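Staltix round table, white, 106 cm
Review posted Thu 29 May
Category: Tables and seating > Meeting and multi-use

Verdict up front: a stable, plain round table with a good top surface and a poor set of instructions. Suitable for two people with laptops or four with cups. Unsuitable as a permanent desk.

What was ordered

One Staltix round table in white, 106 cm diameter, ordered through Uniser in February. The same model is listed in black and in a light oak finish, neither of which I have handled. Two cartons were delivered, one for the top and one for the column and base. The top was well protected, with card corners and a foam sheet on both faces. The column carton had been opened and taped shut again at some stage. Nothing was missing from it.

Assembly

Assembly took 40 minutes. Half of that was spent on the instruction sheet, which shows the mounting plate the wrong way up in step three. If the plate is fitted as drawn, the column will not seat and the bolts engage by a single turn. Turn the plate over and everything lines up. The supplied hex key is too short to give proper leverage, so use a longer one if you have it. A second person is needed to lift the assembled table on to its base. Trying it alone risks chipping the edge.

Levelling is by screw feet. They have enough travel for a slightly uneven floor. Adjust them before loading the top, as they bind under weight and the thread starts to creak.

Stability

Measured informally, by leaning on the rim with both forearms: small initial movement, then firm. There is no rocking in normal use. Typing causes no visible tremor in a glass of water at the far side. Sitting on the edge is a different matter and the manufacturer says not to do it. The bolts wanted a further quarter turn after the first fortnight and have held since.

Use with different chairs

The room is a mixed one, with a large window, an upper level behind a railing and a tall partition, and the seating was bought at different times. I tried the table with most of it. The upholstered chairs are the best match for height. The mesh office chair, a high-backed Zemik, has armrests that meet the underside of the top before the sitter is close enough to write comfortably. They have to be lowered fully, and then they are of no use as armrests. Anyone planning to use task chairs here should measure the arm height first. 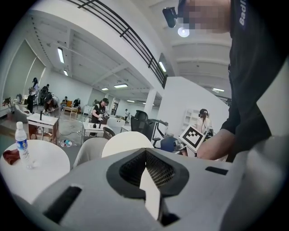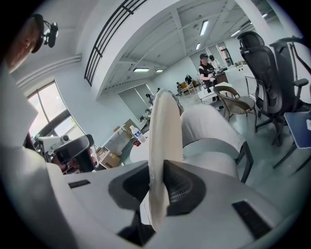 The Staltix is the round white table.

Surface

The finish is matt to satin. Under ceiling lights it gives a soft reflection which is tolerable when reading paper and slightly distracting when using a glossy tablet laid flat. Daylight from the side is no problem. Whiteboard marker came off with a damp cloth after an hour. Ballpoint needed washing-up liquid. Tea left overnight produced a faint ring that went on the second wipe. I did not test solvents and the care leaflet advises against them.

The edge is slightly rounded and comfortable under the wrist. One point on mine has a small ridge where the edging meets itself. It can be felt with a fingernail and is hard to see. I would call it within tolerance at this price, though the Maillard table I used previously had no detectable join.

Size in practice

The listed diameter is accurate. As usual with round tops, the usable area is less than the figure suggests. Two open laptops and a notebook fit with room for a water bottle between them. A third laptop forces all the lids towards the middle until they touch. There is no cable port and no tray underneath, so a charger lead hangs over the rim and gets caught by the nearest chair -- a clip-on cable guide deals with this.

Moving it

There are no castors. The table can be tilted and rolled on the edge of its base over a hard floor, but this marks the base finish. Two people carrying it is quicker. If your room is rearranged every day, buy something lighter or on wheels.

Points for
Flat, easily cleaned top
Firm once levelled
Base leaves reasonable foot room

Points against
Step three of the instructions is wrong
Clashes with fixed or high armrests
No cable provision
Edge join could be better

I reported the instruction error to Uniser and received an automatic acknowledgement. The sheet available for download still has the old drawing. I have ordered a second table for the same room, in white again, and will add a note if the plate is drawn correctly in that one.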